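February
Issued by the Triltley Shared Workshop press desk

TRILTLEY SHARED WORKSHOP ANNOUNCES MEMBER-BUILT ROBOT ARM FOR COMPUTER REPAIR

The Triltley Shared Workshop is pleased to announce that its members have completed the first full build of Govura, a bench-mounted robot arm intended to assist with the repair and reuse of desktop computers. The arm was designed, assembled and wired on the workshop's own premises in Holtier by a group of 11 members, working in the evenings from the end of last summer.

Govura is the largest project the workshop has undertaken to date. It follows a smaller arm, known within the building as So, which was made two years ago to sort screws and spacers into trays and which remains in weekly use. Many of the lessons of that earlier machine have been carried into the new one, including the routing of the cables through the inside of the forearm and the placing of the emergency stop within reach of both sides of the bench.

The project is led by Wellington Seixas, a member of the workshop's electronics group. Commenting on the completion of the build, he said:

"We receive a steady supply of old office machines, and taking them apart is slow work. Most of it asks for patience more than skill. We wanted an arm that could hold a part steady, bring a tool to the right place and wait there for as long as the person at the bench needs. It had to be something our members could mend themselves, with the tools already on our wall."

The structure of the arm is made largely from aluminium profile cut in the metal room, with printed plastic covers. The motors were bought new. The base plate, the power supply housing and much of the wiring were recovered from equipment that had been given to the workshop. The gripper went through five versions before the group settled on the present design, in which the fingertips are rounded so as to reduce the risk of scratching a circuit board. Earlier versions had flat tips with square corners, and these were found to catch on cables.

A small camera is mounted at the wrist, looking along the gripper towards the work. The picture is sent to a screen above the bench, where the operator can follow the position of the fingers in places that are awkward to view from a standing position. The software was written by members and runs on a desktop computer kept beneath the bench. The arm may be moved by hand controller or may be given a stored path, which it will follow at a reduced speed. In either case a trained operator must be present throughout.

The group has chosen to begin with desktop cases and the boards inside them. These machines reach the workshop in greater numbers than any other kind, and their layout, although it differs from maker to maker, follows a pattern that most members already know. Current work is concerned with the area around the processor socket. The contact pins in a socket of this kind are fine and easily bent, and the group has therefore set a rule that the fingers of the gripper may not be lowered over an open socket under a stored path. Any movement in that area is made by hand controller only.

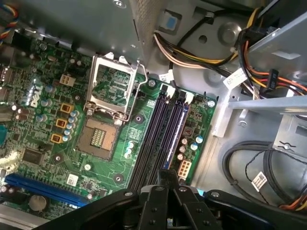
Cables have presented the greater difficulty. A power supply lead which lies in one place at the start of an evening may lie in another by the end of it, and a stored path takes no account of this. The group has considered tying all leads back before work begins, and this is now the usual practice where the case allows. A second method, by which the operator marks on the screen any region the arm should avoid, is being prepared and will be tried during the spring.

Memory modules have been chosen as the first parts to be handled by the arm in regular use. The latches at the ends of the slots will continue to be opened by a person. The arm will then grip the module and lift it clear. The group has built two practice rigs from scrap boards so that new operators may learn the movement before they work on a machine intended for reuse.

The cost of the build was met from members' subscriptions and from the sale of repaired computers at the workshop's open evenings. Almost all of the drawings have now been tidied and placed in the workshop library, where members may consult them during opening hours. The remaining drawings, which concern the wrist joint, will be added once a small change to the bearing seat has been made. Copies of the parts list and the wiring plan may be requested by other shared workshops free of charge.

Wellington Seixas added:

"There is a good deal left to do. The wrist has more play in it than we would like, and the software needs a clearer way of telling the operator why it has stopped. We would welcome help with both, and prior knowledge of robots is not required. Several of those who built this arm had never used a soldering iron when they joined us."

Induction sessions for intending operators will be held at the Holtier premises in the early evening, beginning at 6.30 pm. Places are limited by the size of the bench and must be booked in advance at the front desk. Those attending are asked to wear closed shoes, to tie back long hair and to remove rings and bracelets before approaching the arm.

Donations of unwanted desktop computers are accepted whenever the workshop is open. Hard drives should be removed or wiped by the owner beforehand. The workshop regrets that it is unable to accept cathode ray monitors or printers.

Contact: Press Desk, Triltley Shared Workshop, Holtier | © Triltley Shared Workshop. All rights reserved. | Back to top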